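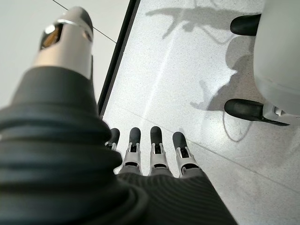 Torero kitchen, Clondard building: counter, sink and dishwasher
Posted 2021-10-05 by Svitlana Zinchenko

The ground-floor kitchen at Clondard was refitted in June as part of the Kindholm interiors contract. The layout follows the Torero plan: one long run of counter against the light wall, sink in the middle, dishwasher under the counter. The floor is a pale speckled surface with thin joints, edged on one side by a long black strip. Joint lines were set out from the corridor side. Cleaning is by damp mop with neutral detergent. No wax or sealer is to be applied.

Drawings are held by Do-yoon Hwang. Sheet 3 covers the counter run and sheet 5 covers the plumbing. Dimensions on the sheets are in millimeters.

Light wall and counter

The wall behind the counter is made up of backlit yellow panels held between dark frame bars. The lighting is on its own switch, separate from the ceiling circuit. Brightness was reduced twice after the first evening check, when glare on the white counter was noted at the standing position. The present setting is final unless the panels are changed. 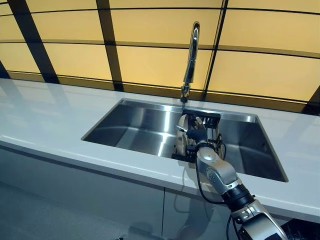
The back edge of the counter picks up the yellow tone when the wall is on. For color-critical work, such as checking stains on the worktop, switch the wall off and use the ceiling lights. Wipe the panels with a dry microfiber cloth only. Spray cleaner must not be used near the lower seam.

Sink and faucet

Undermount basin, brushed stainless steel, straight walls and flat bottom. The faucet is a chrome gooseneck with a single side lever, mounted on the counter behind the basin. Shutoff valves are in the cabinet below. Silicone at the basin lip is to be inspected every 200 days and replaced where it has lifted.

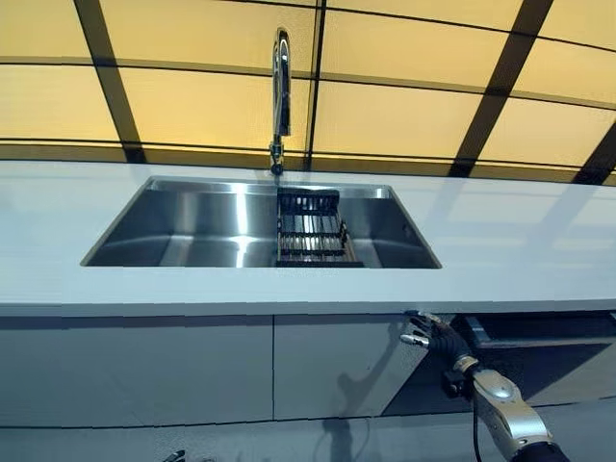 Basin and gooseneck faucet against the panel wall.

Dishwasher

The opening was built to a clear height of 725 at the rear, measured from the finished floor. Plates go in the lower rack, upright between the tines. Cups and small bowls go in the upper rack. Unload the lower rack first so that water held in cup bases does not drip onto dry plates. Check the filter weekly.

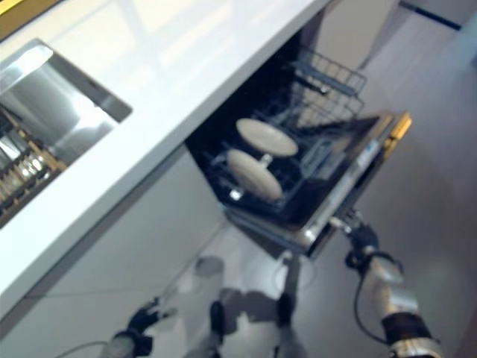
Dishwasher open below the counter, two cream-white plates in the lower rack.

Final inspection sheet: Ok, signed D. Hwang. Comments on the layout go to the Kindholm project desk.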